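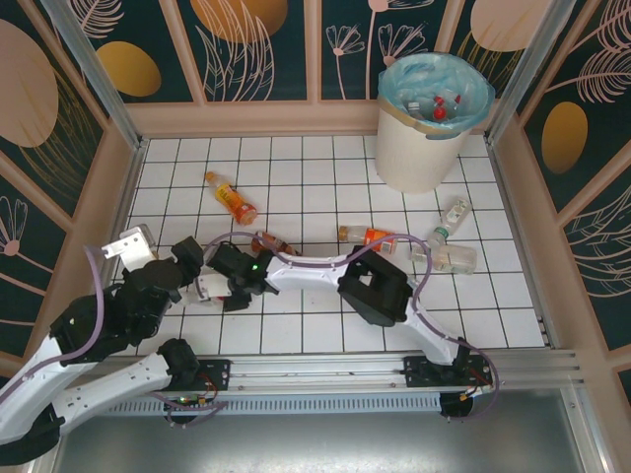
Policy 806 second draft: remote hours and the definition of "instructional hour"

Board index > Kotian Unified > Policy and Governance

gridline_ed
The second draft of Policy 806 (Remote and Blended Instruction) was posted to the district site with comments open until the July meeting. It replaces the May draft. The redline only covers sections 3 and 5, but section 2 changed too, and those edits are not marked.

What I found comparing the two texts line by line:

Section 2.4. The May draft said "instructional hour means sixty minutes of scheduled instruction." The new draft says "instructional hour means one scheduled class period of not less than 50 minutes, inclusive of transition where applicable." Not in the redline.

Section 3.1. Remote instruction may count toward the 900-hour annual requirement up to a cap of 62 hours. The May draft had no cap.

Section 3.3. Asynchronous work on Tistance counts if the teacher has posted a module and the student has opened it during the school day.

Section 5. Parent notice goes from ten school days to five.

The cap is getting all the attention. I think 2.4 matters more. Under the new definition, 900 hours is satisfied by 45,000 minutes, or 750 clock hours. If that is intended, the summary memo should say so, and it doesn't.

pbrandt
I read 2.4 differently. The definition sits in a section that begins "For purposes of this policy." Policy 806 doesn't set the 900 hours. It refers to them. So the 50-minute period would only be used for measuring how much remote time has been used against the cap, and the annual total would still be measured in clock hours under the calendar policy.

gridline_ed
Section 3.1 reads: "Remote instruction may be credited toward the annual requirement of 900 instructional hours, not to exceed 62 instructional hours." Same defined term twice in one sentence. I don't see how the second use takes the definition and the first doesn't.

pbrandt
Fair, the drafting is bad. I still don't think a policy on remote instruction can amend the calendar policy by restating it. If they conflict, the calendar policy controls for the total.

Where it does matter is crediting. Take a 50-minute remote period. If it is credited as one hour and then added to in-person time that is tracked in clock minutes, you have added ten minutes that didn't occur. At the full 62 that comes to 620 minutes, so ten hours and twenty minutes of credit with no instruction behind it. Real, but a lot smaller than 150 hours.

sika_parent2
Is the 62 per student or per school? My kids are at Sika Middle and the two grade levels had different numbers of remote days last year because of the boiler work. If it's per school then a grade that got sent home uses up the days for the grade that didn't.

gridline_ed
The draft doesn't say. 3.1 has no subject for the cap at all. 3.2 talks about "a school's remote plan," which suggests per school, but attendance in section 4 is recorded per student. I'd put that in a comment, it is a good one.

tmoreland
I taught in the district for eleven years and I'll take the other side. A 50-minute period has been counted as an hour on the high school side for as long as I was there. Nobody kept two sets of books. All the draft does is write down what the bell schedule already does. If you force sixty clock minutes for remote only, then a teacher who moves a lesson online for a snow day has to find ten extra minutes that the same lesson didn't need in the classroom. What goes in those ten minutes? A worksheet, usually.

pbrandt
That argument works for synchronous sessions. It doesn't work for 3.3, where there is no session.

tmoreland
Agreed on 3.3. Opening a module isn't attendance. I had students who would open everything at 8:05 and close the laptop.

gridline_ed
On the bell schedule point: if practice has been to count a period as an hour for the annual total, then the existing totals need a look, and a remote instruction policy is a strange place to settle the question. I would prefer that the board define the term once in the calendar policy and have 806 point to it. Proposed text for 2.4:

"Instructional hour has the meaning given in the district calendar policy."

Same meaning everywhere, and the argument happens in the right document.

vidwood_west
The calendar policy doesn't define it. I looked. It says "hours of instruction" with no definition, and that wording goes back before the Vidwood schools were merged in. So if you point 806 at it, you are pointing at nothing.

gridline_ed
Then it needs two amendments.

vidwood_west
Which will not happen before August, and the draft is meant to take effect for the coming year. I'd rather have a definition I don't love in 806 than none. Change "one scheduled class period of not less than 50 minutes" to "sixty minutes, which may be accumulated across class periods." Teachers keep their periods, and the total is in minutes.

pbrandt
I like "accumulated." It removes the rounding problem and the transition problem together. "Inclusive of transition where applicable" makes no sense for remote anyway. There is no hallway.

tmoreland
There is a login. With younger students the login is longer than the hallway.

hallpass
Does anyone know where 62 came from? It isn't a round number of days in any schedule I can think of.

vidwood_west
The memo says it was "based on prior-year utilization." No table attached. At six periods a day it comes to ten days and two periods. My guess is that it is the highest use by any one school last year, made into a ceiling. A guess only.

hallpass
If so, it's an odd way to set a cap. The school with the worst building gets exactly what it had and no margin.

dimas_oei
I spoke at the June session during open comment, so some of you may have heard this already. Two points of fact.

First, I asked staff whether the change to 2.4 was deliberate. The answer was that the definition was "conformed to the student information system," which records periods and not minutes. So the intent is administrative. It does not follow that the effect is.

Second, I asked about the missing redline. They said the comparison was run against a working copy that already had the new 2.4 in it. They agreed to post a corrected one. As of June 23, 2025 it has not been posted.

I have no view on 62 specifically. I do think a cap belongs in the policy, and that 3.3 should require some teacher action per student, even a short one, before time is credited.

Dimas Oei

gridline_ed
Thanks, that helps. The student information system explanation makes sense, although minutes can be derived from periods if the bell schedule is on file. The system doesn't need the policy to be written in its units.

tmoreland
On 3.3, please be careful what you ask for. "Some teacher action per student" with 150 students on the roster is a full evening. If the rule is that the teacher has to comment on every submission the same day, people will write "ok" on all of them. Require submitted work by the end of the next school day and let the teacher sample.

dimas_oei
I would accept submitted work as the test. My objection is to "opened."

sika_parent2
End of next school day is better for families too. We have one computer at home, and two kids can't both be "in" a module during school hours. Under 3.3 as written, one of them is absent.

pbrandt
That is a stronger argument against 3.3 than anything about minutes. I'd lead with it.

hallpass
I don't agree that the deadline should move. Attendance is a same-day record. If work comes in the next day, the school doesn't know at 3 pm who was absent, and the absence call either goes to everybody or to no one. Keep a same-day check-in for attendance and use submitted work for hour credit. They are separate numbers and the draft mixes them.

vidwood_west
Section 4 does treat them separately. 3.3 is the one that mixes them, with "counts." Counts toward what?

hallpass
Right. "Counts toward instructional hours" would fix half of it.

gridline_ed
Current list of comments from this thread, for anyone who wants to submit. Use your own words, since identical letters get grouped as one.

2.4: sixty minutes, accumulated across class periods. Strike the transition language.
3.1: say whether the cap is per student, per grade or per school. Publish the utilization table behind the 62.
3.3: credit on submitted work, not on opening a module. State that it concerns hours only. Deadline is disputed here.
5: nobody has discussed notice yet.
Redline: repost against the May draft.

tmoreland
I don't sign on to the first one. I will be submitting in favor of the 50-minute period.

gridline_ed
Noted. It is a list of what was raised, you can submit against any of it.

sika_parent2
On section 5, does five days' notice apply to snow days? You can't give five days' notice of snow.

vidwood_west
5.2 exempts emergency closures. It doesn't define emergency. The boiler work was scheduled, so I'd think that one would have needed notice, but I can see the district reading it the other way. Adding it to my letter.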